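Bench and Table Care > Cleaning up > Getting grit off an oiled tabletop without scratching it

31 replies, 1,542 views. Showing page 2.

mwajuma_m
Posted Jul 3, 2025
Picking this back up from page one. I redid the top in March with the Wisetti oil and it has stayed nice apart from one patch by the window, where I repot. That patch is full of fine scratches and you see them as soon as the light comes in low. I was wiping the grit up with a damp cloth. I've stopped doing that. What are people using in its place? I have a hand vacuum but the nozzle is hard plastic and I don't trust it.

brockb
Damp cloth is how I ruined mine. The sand gets stuck in the weave and you push it around under your hand. Get the vacuum, put the soft brush end on it, hold it just off the surface. Done in ten seconds.

Lieselotte T.
I don't agree about the vacuum. Mine picks up the fine stuff and fires the pellets across the room. I find them behind the radiator. A flat paintbrush and a stiff piece of card works better and you keep what you spilled.

brockb
Then your suction is too low or you're holding it too far away. And why would you want to keep it?

Lieselotte T.
Because I paid for it. It's clean clay and clean sand, it goes back in the tub.

mwajuma_m
What kind of brush? I have a round one for dusting and it just parts the pile down the middle.

Lieselotte T.
Flat, wide, soft bristles cut straight across. Mine is a Brodomska, the cheap line, plain wood handle. Any hardware store has something like it. Don't use one that has had paint in it. The bristles dry hard near the ferrule and you are back to scratching.

annick_g
I do it the same way as Lieselotte, with one change. I take the big pellets first and leave the fine layer for a second pass. If you go at both at once the pellets roll over the sand and drag it along. Short strokes, bristle tips only, always toward the card. Lift the brush at the end of each stroke, don't scrub back and forth. Tap the brush out over the tub now and then or it carries sand back with it.
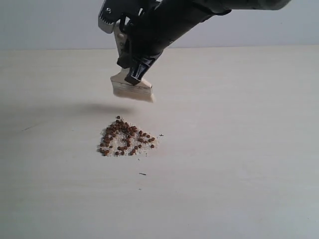
Reddish-brown pellets on pale fine grit, flat brush above the pile.

With a mix like that I start from the side where the pellets are scattered and work toward the thick part.

margaux.marty
I go the other way, thick part first. If you push the loose ones into the heap you've only made the heap bigger, and then it spreads again when you slide the card under.

annick_g
It doesn't spread if you hold the card down flat. I use an old Sakix seed packet slit open, it's thin enough to go under everything.

margaux.marty
Seed packets bend in the middle. I use the lid of a takeout box with one side cut off. It has three walls left so nothing runs off the back.

brockb
You are all spending five minutes on a spoonful of dirt.

Lieselotte T.
It's less than five minutes, and you were the one who had to sand a tabletop down.

brockb
Fair. I still say vacuum for the last of the dust. The brush never gets all of it, it only moves it into the grain.

annick_g
For the last dust I agree with you. Brush for the pile, vacuum for what's left, and a dry microfiber at the very end once you can't feel anything under your fingertips. My objection is to starting with the vacuum.

mwajuma_m
OK, that makes sense to me. Does anyone separate the pellets from the sand before putting it back? Mine get mixed every time and I only want the pellets for the bottom of the pot.

margaux.marty
Kitchen sieve. The sand falls through and the pellets stay. Keep the sieve for that job only.

Lieselotte T.
I don't bother. Up to 4 handfuls of mix go into one cactus pot and it makes no difference there if it's a little sandy.

margaux.marty
For cactus, no. For anything that wants the bottom open it does, the sand washes down and fills the gaps.

mwajuma_m
Mine are mostly ferns so I'll sieve. I bought a flat brush on the way home, 2 inches wide. Will try it this weekend on the other end of the table first. Does anyone know if the scratches I already have will come out with another coat of oil, or do I need to sand that patch?

brockb
If you can feel them with a fingernail you need to sand. If not, rub it with a fine pad, with the grain, and oil it again. The old Vlachopoulos thread in the finishing section has grits for both.

mwajuma_m
Can't feel them. I'll go and read that one, thanks.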